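Frequently Asked Questions

I get a lot of the same emails, so I finally sat down with a pot of coffee and answered them all in one go. If yours isn't on the page, write to me anyway. I read everything, I'm just slow in February when the seed orders come in.

Who are you, and what is this site?

I'm Yiğit Baysal. I live in Ellbridge, I rent a long skinny garden behind the house, and I grow far more beans than one household can eat. Dry beans mostly, the kind you shell and keep in a jar. The site started as a notebook so I'd remember what I planted where, and then people started reading it and asking me how long to soak things.

Do you sell beans?

A few, in the fall, when there's extra. I put up a note on the front page and they go quickly. I don't ship outside the country and I don't keep a waiting list (I tried one and it made me miserable). Seed I'm happy to swap. Eating beans I sell by the pound, and the price goes on the note.

Do I really have to soak them?

No! You can cook a dry bean straight from the jar and it'll get there, it just takes longer and a few more skins will split. I soak most of mine overnight out of habit and also because I like knowing dinner is already sort of started when I wake up. Put them in a big bowl, cover with plenty of water, and leave room, they swell more than you think. In summer I put the bowl in the fridge so nothing starts to ferment. I've had a bowl of limas go fizzy on me in July and I don't want to smell that again.

Should I salt the soaking water?

I do. A tablespoon of salt to two quarts of water, and the skins come out softer and hold together better. I was raised on the idea that salt makes beans tough, and I believed it for years until I cooked two pots side by side one rainy afternoon. The salted pot was better. The thing that does keep beans hard is acid, so hold off on tomatoes, vinegar and lemon until they're tender.

My beans have been boiling for three hours and they're still hard. What did I do wrong?

Probably nothing, they're just old. Store beans can sit in a warehouse a long time before you meet them. Hard water does it too, and ours in Ellbridge is terrible, so I add a small pinch of baking soda to the pot when I'm cooking anything I bought. Small! Too much and they taste like soap and fall to mush. If you've got a pressure cooker, that'll rescue most stubborn batches.

Do I need to pick through them first?

Please do. I clean mine pretty carefully and I still find the odd pebble. Spread them out on a tray a handful at a time and pull anything shriveled, moldy or suspiciously rock-like. Then rinse them well in a colander and swish them around with your hand until the water stops looking cloudy. 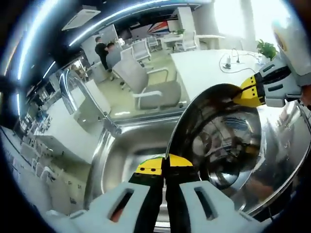 Rinse again after soaking, too. Some people swear by cooking in the soaking water for the color, especially with black beans, and I won't fight them on it. I usually pour mine off and start fresh. With black beans I sometimes cheat and skip the soak altogether, and then all that lovely inky color stays in the pot.

Is it true that kidney beans are poisonous?

Raw or undercooked red kidney beans can make you properly sick, yes. Soak them for at least five hours, throw that water out, then boil them hard in fresh water for ten minutes before you turn the heat down. A slow cooker on its own may not get hot enough, so do the boiling on the stove first. I actually boil thirty minutes if I've been distracted and lost track, and it's never hurt the beans any.

What do you put in the pot?

Half an onion, a bay leaf, a couple of garlic cloves still in their skins, and a good glug of olive oil. That's my everyday pot. If there's a parmesan rind in the freezer it goes in as well. My neighbor Laimutė Eglītis does hers with smoked pork and a whole carrot, and when she passes a bowl over the fence I don't say no. Keep it at a lazy simmer with the lid half on. Hard boiling the whole way knocks them to pieces.

How do I know when they're done?

Eat five of them. One bean will lie to you — there's always an early one. If all five are creamy right through with no chalky bit in the middle, you're done. Let them cool in their liquid if you have the patience.

What is Javano, and where can I get it?

Javano is the name I gave to the speckled bean I've been growing and saving since my second year here. It came out of a swap packet with no label and I liked it too much to keep calling it "the brown one." It's a pole bean, it climbs like mad, and cooked it's somewhere between a pinto and a chestnut. The only place to get it is from me or from somebody I've swapped with. A few folks at the Seltbridge seed swap usually bring some, so look there too.

How many plants do I need for a decent harvest?

More than you'd guess! I put in about 500 bean plants most years, all kinds together, and that's silly, don't copy me. For one person who wants a pot of beans every couple of weeks, I'd start with a row of 20 pole beans and see how you like shelling. Bush beans give less per plant but they finish all at once, which is handy if you've got short summers or a short temper.

How long until I can pick them?

Depends on the kind. My Javanos took 91 days last year from sowing to the first dry pods, and that was a warm year. Leave them on the plant until the pods rattle and feel like paper. If a week of rain is coming and they're nearly there, pull the whole plant and hang it upside down somewhere airy. Mine go in the shed, over an old bedsheet, and every so often you hear a pod pop and the beans go pinging off the wall. I love that noise.

Do I need a machine for shelling?

Not for a home garden. For a small lot I sit on the back step with a bowl. For a bigger one I stuff the dry pods in a pillowcase, tie the end, and walk on it (in socks, go easy). Then pour the beans from one bucket to another in front of a fan and the chaff blows off. Do it outside. I did it in the hallway once and was finding bits of pod in my coat pockets at Christmas.

What about weevils?

If you find tiny round holes in your beans, that's weevils, and they'll work through a whole jar. Once the beans are really dry, seal them up and freeze them for a week. Let the jar come back to room temperature before you open it so it doesn't sweat. To test for dry, hit one with a hammer. It should shatter. If it squashes, give it more time.

How long do they keep?

Eating beans, I try to use within two years. They don't go bad after that, they just take forever to cook and the flavor gets a bit dusty. Seed beans I've kept for four and still had most of them come up. Write the year on the jar. I have one marked only "GOOD" and I have no idea what I meant by it.

Can I freeze cooked beans?

Absolutely, I do it all the time. Freeze them in their cooking liquid, with a bit of space at the top of the tub. Thaw overnight in the fridge, or run the tub under warm water until the block slides out and heat it gently in a pan.

They make me, well, gassy. Help?

Eat them more often, in smaller helpings. Going from none to a giant bowl of chili is asking for it. Soaking and throwing out the water seems to help some people, and so does cooking them all the way soft.

Where's the Sandoval stew recipe? The link is broken.

I know, I'm sorry! It went missing when I moved the site over and I've been retyping old recipes from printouts, which is slow going. The short version is white beans, a lot of leeks, one potato to thicken it and a spoonful of mustard stirred in at the end. I've had 867 comments carry over from the old site and at least a few of those have people's own versions in them, so try searching for "leeks" while you wait.

Can I use your planting notes for my class or newsletter?

Sure, go ahead. Put my name on them and send me a copy if you think of it. If you change the spacing, say so, because I'm the one who gets the emails.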